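From: Theresia Trummer
To: Wela Readers list
Date: February 22, 2020
Subject: Re: [wela-readers] Next long book, and can we please agree

Mayrhofer wrote:

> I know I'm going to be outvoted, but I'd like to put Middlemarch
> up again for the July slot. We've skipped it twice. The first time
> people said it was too long and then we read Anna Karenina, so I
> don't accept that. The second time we did the thing with the
> talking lighthouse, which I would rather not go into.
>
> Also, is anybody else having trouble keeping up at 151 pages a
> week? I have a job. I'm reading on the bus and I got as far as the
> whale anatomy and missed my stop.

Fine, I'll bite, seeing as the lighthouse was my pick.

First the pages. The 151 came out of Wuven, the reading planner we all signed up for last fall when it was free. You type in the length of the book and the date you want to be done, and it divides. It doesn't know that chapter 32 of Moby-Dick is a different kind of page from, say, chapter 3, where two men share a bed at an inn and everything moves right along. I overrode it this morning and put us at 100 a week. If you got the cheerful email with the trumpet on it, that was the override going through. I couldn't find where to turn off the trumpet.

Anyone who is ahead should feel free to stay ahead and keep quiet about it. We had a spoiler on the list last week. I grant you the book is from 1851 and the whale is on the cover, but Mayrhofer for one did not know about the coffin, and now he does.

On Middlemarch, I'm for it. I read it when I was much too young, skipping every paragraph with the word "reform" in it, and came away thinking it was a short novel about a woman who marries a filing cabinet. I reread it a few years ago with the reform bits left in and it was a lot better. Mr. Brooke alone is worth the postage. My worry is that July is when half of us disappear, and a book with that many clergymen needs a quorum. Could we start it then and run it through the end of summer? Up to 30 pages a sitting is about my limit with Eliot anyway, after that I start agreeing with everybody.

The other two suggestions I've had off list, passed along without comment:

The Moonstone. Somebody wants a mystery.

The Count of Monte Cristo, unabridged. Somebody wants revenge.

All right, one comment. I love The Moonstone and would happily hand the whole month over to Miss Clack and her pamphlets. But we did The Woman in White the winter before last, and I remember a great many messages about Count Fosco's mice and almost none about the book. As for Monte Cristo, please look at the size of it before you vote. My copy has been holding the pantry door open since we moved and I'm not sure what would happen to the door.

Which translation people should get is a separate fight. I'll only say that the cheap one going around has no translator's name in it anywhere, and by the Roman carnival chapters I understood why.

For those who asked about the in-person evening, it's still at my place up on Fakarberg, same as before, come when you like after supper and bring your own copy. We'll talk about the chapters up to The Town-Ho's Story and no further. I'm making chowder, on the theory that Melville gave it a whole chapter and we should too. There will be clam and there will be cod. If you can't eat either one, write to me and I'll do something with potatoes. Last time the talk stayed on the book for quite a while before it drifted to gutters, and I'd like to beat that.

Mayrhofer, you still have my Villette. It has my notes in the margins, and I'd ask you not to read the ones about Paul Emanuel. I was going through something.

Votes to the list please, not to me privately, so I can't be accused of anything. One book each. Writing "anything but the lighthouse" doesn't count as a vote, and I've already had 2 of those.

Theresia
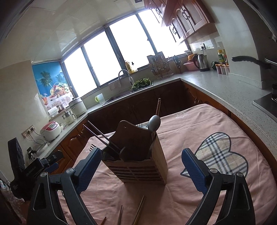
P.S. I forgot to say that the audiobook is allowed. We settled this with Bleak House and I don't want to settle it again. If you listened to it, you read it, and you may have opinions on the sermon like the rest of us.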